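4. Condition of the bins in use

4.1 How the bins were looked at

The Wiltham store keeps 1,000 plastic bins in circulation. They are used for receiving, for shelf storage and for carrying picked goods to the packing tables, and the same bin may do all of these jobs in one week. For the condition survey we drew 356 bins from the shelves and the return racks. Bins that were on the packing tables at the time were left alone so that the day's orders could go out.

Each bin was emptied, wiped once with a dry cloth and set on a bench under the ceiling lights. One person looked at the inside and called out what they saw, and a second person wrote it down. The pairs changed over at lunch. Hnat Tkachenko, who had set up the original shelf plan at Wiltham, did the first two shelf runs himself and wrote the recording sheet that the rest of us followed. The sheet had a line for each inside wall, a line for the floor, a line for the rim, and a box for any writing or labels.

We did not measure scratch depth. An early try with a gauge gave readings that depended more on how hard the gauge was pressed than on the plastic, and the gauge was dropped. All of the wear results given here are judgments by eye.

4.2 Wear grades

Wear was put into 4 grades. Grade 1 is a surface with no marks that can be seen or felt. Grade 2 is light scuffing, meaning fine scratches that show when the light falls on them at a low angle but do not catch a fingernail. Grade 3 is scratching that can be felt. Grade 4 covers cracks, splits at a corner and any damage that lets dirt collect. A bin took the grade of its worst wall.

The line between grades 1 and 2 gave the most trouble. On a glossy wall, a scuffed patch can be plain from one side of the bench and impossible to see from the other. Two pairs who graded the same bins on different days disagreed most often on this point and almost never on grades 3 and 4. After the first day we added a rule that the bin had to be turned through a full circle under the light before a grade was called. This slowed the work down, but the repeat grades came much closer together.

Glare also caused some marks to be recorded that were not there. A bright band on a smooth wall can look like a worn area until the bin is tilted. The opposite happened too, when a true scuff sat inside the bright area and was passed over as part of it. The turning rule helped with both.

4.3 Where the wear falls

Most scuffing was on the inside walls, with less on the floor than we had expected. The Grolter study of open shelving found the floor to be the first part to wear, and we had planned the sheet with that in mind. At Wiltham the goods are mainly boxed fittings and bagged hardware. Staff put them in from above and take them out by sliding them up a wall until a hand can get under them. The sliding leaves short, fine marks at about the height of a knuckle. The floor gets weight but not much rubbing.

The short walls wore less than the long walls. Staff told us that they tend to stand at the long side of a bin when they fill it, and our notes from the shop floor agree. Bins kept on the top shelves had more wear near the rim, where items are dragged over the edge by people who cannot see into the bin.

Dull patches were recorded apart from scratches. On a yellow bin these look like a darker, browner yellow, and they are easy to mix up with a shadow. Where a patch stayed in the same place after the bin was turned, we tried a damp cloth on it. Some came off and some did not. We have no good account of the ones that stayed. Tape glue is one possibility, and rubbing from cardboard is another. The Stoltorlow packing house, which uses the same kind of bin for food tins, says it has never noticed them.

4.4 Color

Yellow is the general-purpose color at Wiltham, with blue kept for returns. The choice was made when the bins were first bought from Hinrichs, and as far as we could find out it was made by what was in stock. Color turned out to matter for the survey. Dark ink stands out well on yellow and poorly on blue, so writing on the blue bins is likely to be undercounted in our records. Fine scuffs are pale on both colors and were harder to find on yellow.

Staff had firm opinions on color that had little to do with wear. Several of them said that small dark parts were easier to find in a yellow bin, above all late in the shift. One picker sorts loose washers only into yellow bins and will carry the goods across the aisle to get one. We did not test whether picking was faster.

4.5 Handwritten marks

The store has a printed label for every bin, stuck on the outside of the short wall. Even so, many bins also carry writing by hand, and a good part of it is on the inside. We had not planned to study this writing. The box on the sheet was meant for notes such as "label missing." By the end of the first morning it was the fullest box on the sheet, and we gave it a page of its own.

Most of the marks are numbers. Some match a shelf position from the old plan, some match a part count, and some match nothing that anyone now working at Wiltham could name. Brackets around a number are common in the marks from the loading side of the store, and staff there gave us two different accounts of them. One was that the brackets show a count that has been checked. The other was that they were only there to keep the number from being read as part of a longer one.

The direction of the writing varies. Numbers on the outside are nearly always upright. On the inside they are often written up or down the wall, near a corner, and have to be read with the head tilted or the bin turned. Tkachenko put this down to bins being marked while lying on their side on the return rack, where a sideways number would have been upright to the person with the pen. We checked this against the rack on a Thursday afternoon and found it easy to write that way and awkward to write any other way.

Marks in the corners had lasted better than marks in the middle of a wall. Goods slide over the flat of the wall and miss the corners, so the ink there is rubbed less. Figure 4 has both kinds of trace, with fine scuffing on the flat of one wall and a small handwritten mark on the side wall, low down and turned sideways.

Figure 4. Inside of a yellow bin.

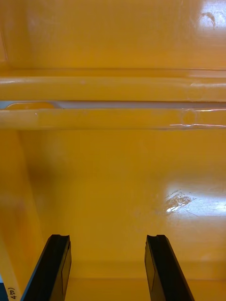

Solvent wipes took off most of the old ink, but they also left the surface dull where they were used. The store has since stopped wiping the inside marks and strikes them through with a single line when a bin is given a new use. The printed label is then the only one that pickers are asked to follow. Whether they do so in practice is taken up in Section 5.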